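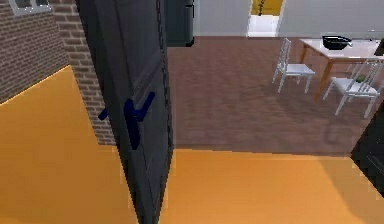

Driving the Ticona through the Savencombe house: a first demonstration by remote control

By Marleny Restrepo

I wrote the first version of this page for my sister, who wanted to help with our recordings and had never touched a controller in her life, and it has grown a good deal since. If you have the Tevlow viewer installed and can already log in, you have everything you need. Put the kettle on first - your opening hour will be slower than you expect, and that's perfectly fine.

What we are after is a set of clean demonstrations in the simulated house. You drive, the software writes down what you did along with what the robot saw, and later on a policy is trained to copy you. It will copy your bad habits just as happily as your good ones, so most of what follows is really about driving tidily.

1. Load the house and have a wander

Open Tevlow, choose Savencombe from the list of homes and leave the recorder switched off. Spend ten minutes going from room to room. The left stick moves the base, the right stick turns it, and holding the left trigger hands both sticks over to the arm. You will forget about the trigger and shoot off sideways at least once. I still do, usually when I'm talking to someone at the same time.

Set the base speed to 200 in the control panel while you're learning. The default is 800, which feels marvellous in a long open room and dreadful in a doorway.

2. Learn the doors before anything else

The doors are where most spoiled recordings come from. If the one you want is only partly open, don't try to squeeze past and hope. Stop well back, turn until you are looking squarely through the gap, and decide whether the base will go through with the arm tucked in. If it won't, open the door further with the arm, back away, and tuck the arm in again before you set off.

For a lever handle, come at it from the free end and press down gently. Keep the wrist level, let the lever go down as far as it wants, and only then begin to pull or push. Doing the two movements together looks quicker, but the fingers tend to slide off halfway and you end up with a door that has swung a few inches and a robot waving at nothing.

Watch the change of flooring too. Where one colour of floor meets another you are usually at a threshold between rooms, and it makes a very handy mark for judging when the base is truly through.

3. Practise in the bathroom

I send everyone to the bathroom next. With a plain stretch of floor in front of you and a toilet over in the corner to aim for, you can concentrate on approaching something neatly.
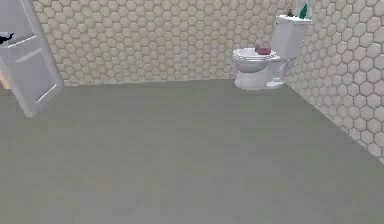 Drive forward in short pushes, letting go of the stick between each one. There is a small delay between your thumb and the robot, and if you correct before the last correction has arrived you'll weave about like a shopping trolley. Stop an arm's length from your target, square up, and then reach. If you've stopped too far away, put the arm back and move the base again. Stretching to the very end of the reach makes the joints behave oddly, and the policy picks that up remarkably fast.

Do this until it bores you. Then do it once more with the recorder on, just to see what the file looks like. Mine was number 1506 and it was terrible, and I have kept it out of affection.

4. Record a pick-up from the floor

Now for a proper task. Go to the dining area, find something soft lying on the floor and plan your route before you press record, including which side of the chairs you'll come from.

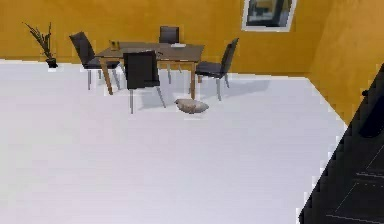
Give yourself more room on the arm side than you think you need. It can fill a good part of one side of the view when it's raised, and a chair leg is easily lost behind it. When I'm unsure I stop, turn the base a little to look, and turn back. A pause is quite all right in a recording, so long as it comes before a real decision and you aren't simply reading your messages.

Lower the open fingers over the middle of the thing, close them slowly, and lift straight up before you move the base at all. Hold still for a breath, then press the green key to finish.

5. Label it and send it off

Type a short plain sentence for the task, such as "pick up the cushion from the floor", and use the same wording every time you repeat it. Mark the attempt as failed if you bumped the furniture, even if you got there in the end. Failed ones are kept in a separate folder called Gokwood (an old joke, I'm afraid, and now too much bother to rename).

If the upload stops with error 774, your session has timed out. Log in again and press Resend. The recording is still on your own machine until it has gone through.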